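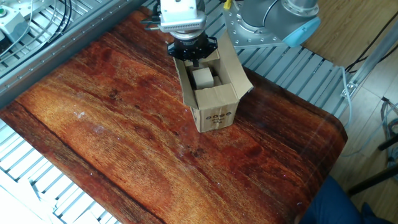

The Bullow 4,000: How a Small Town Race Got Big

Student project report
Submitted 26th August

Why I picked this topic

I have run the 4,000 meters at Bullow twice and finished near the back both times, and I still think it is the best race anywhere! Most people who follow running only care about the big games and the famous medals, so I wanted to write about an event where the winner gets a painted tin cup and has to give it back the next year.

How it started

The first race was held in May on the road between Bullow and Trestum. It was meant to settle an argument between two running clubs, the Omell Harriers and the Tsikata Track Club, over which one had the better distance runners. Only 42 runners lined up. The road was gravel back then and there was no proper finish line, just a rope held across the road. Omell won the team prize by 6 points and Tsikata asked for a rematch before the cup had even been handed over. That rematch became the second race, and it has gone on ever since.

The course

The first half is flat and very fast. Then comes Trestum Hill — short, but steep enough that strong runners lose the lead on it. After the hill there is a long downhill to the river and a sharp left turn into the sports ground, where the last lap is run on grass. I timed myself on each part in training, and the hill took me almost as long as the whole downhill did.

What I found out

I read the old result sheets at the Bullow library and talked to runners from both clubs. The field has grown from 42 to 288, and the girls' race, which was added later, now fills up first. The course record was set by a Tsikata runner who was still in high school (she beat everyone in the open race that day, too). Runners from Omell usually go out hard on the flat, while Tsikata trains on hills all winter and waits.
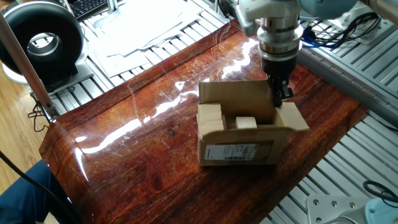 Sena Kwofie told me that the hill does not decide the race at all, and that it is won on the grass by whoever still has something left in the legs. I went back to the sheets after that talk, and in the years where they list places at the river, the leader there often did not win. I had missed that completely!

What I would do next

The sheets from the early years have gaps, and some give places but no times. I would like to find runners from the first race and ask them to fill in what they can. I also want to compare grass lap times in wet and dry years, and I have already signed up to run it again.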